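Desk layout with a curved top: where does the mouse pad go?

Started by Aksel Juhl, 2026-10-19

aksel_juhl
Moved into the Skolgate office last week and got the big curved desk by the window. The top has a freeform outline with no straight run at the front, so the usual advice (pad square to the front edge) has nothing to be square to. The surface is a light wood grain with a smooth lacquer. Tracking on bare wood is acceptable at low speed and poor on fast diagonals. State of things below.

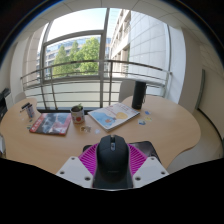
Desk at Skolgate, pad towards the middle, mug planter and pens on the left.

Sitting position is in one of the inward curves. Reach to the pad is 60 cm from the chair back, which I think is too far. Options are to move the pad nearer, or drop it and use a mouse that copes with lacquer. Opinions?

grurna_fan
Move the pad. A forearm needs support up to the wrist, and on these lobed tops the only place you get it is on the bulge, so sit at the bulge and put the pad beside you. I have the Grurna top, similar outline, and sat in the inward curve for two months before changing over. Shoulder pain stopped within a week.

tern69
Disagree with the above. The inward curve supports both elbows. The bulge supports neither unless you sit sideways to it. The fault is the pad position and nothing else. Bring it in until the near edge is 7 cm from the edge of the desk and leave the chair where it is.

grurna_fan
That depends on the radius. On mine the curve is too tight to take both elbows.

tern69
Then yours is a different desk and the comparison doesn't hold.

pellworth
Separate point: get the plant off the work surface. A mug has no drainage hole, so surplus water sits in the bottom, and sooner or later it gets knocked over onto that book. I'd put it on the sill. The red apple mug is a nice one, mind. Pens can stay, they're out of the way on that side.

aksel_juhl
The plant gets two spoonfuls of water on a Monday. It has been in the mug since March without trouble. The sill is over the radiator, so no.

pellworth
Fair enough. Put a saucer under it at least. Lacquer marks white where a damp base stands on it.

marl
What is the mouse? If it's an older optical, the finish is the problem and any plain matt surface will cure it. I've had the same thing on a Baxter table, where the pointer jumped whenever the sun was on the top. Try it in the evening with the blind down before you spend anything.

aksel_juhl
Black, scroll wheel with one small button behind it. The lettering has worn past reading, so I can't give a model. I took the pad away and tried it on the bare wood, window side, blind up.
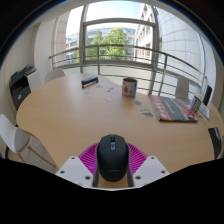 Result: jumps on fast diagonals as before, none on slow movement. With the blind down, the same jumps but fewer. So marl is partly right about the light, and the finish accounts for the rest. The small button changes the sensitivity. On the lowest setting it is usable for documents and no good for drawing work.

marl
That matches mine. You could lay a sheet of matt desk film, cut to the curve. Jarkside sell it by the metre. Make a paper template first, as the edge is never a true arc.

tern69
Film lifts at the edges. Keep the pad.

grurna_fan
Mine has been down for a year and hasn't lifted. Degrease the top first and leave it overnight.

pellworth
Whichever you choose, clear the stickers off before you start. A mouse running over the edge of one will jump on any surface.

aksel_juhl
Noted. Plan is the pad at 7 cm for a fortnight, chair unchanged. If the reach is still wrong I'll try the bulge. Film is a last resort, as the desk belongs to the office and I'd have to ask.

tern69
Measure from the chair back again when you've moved it. Should come out well under 60.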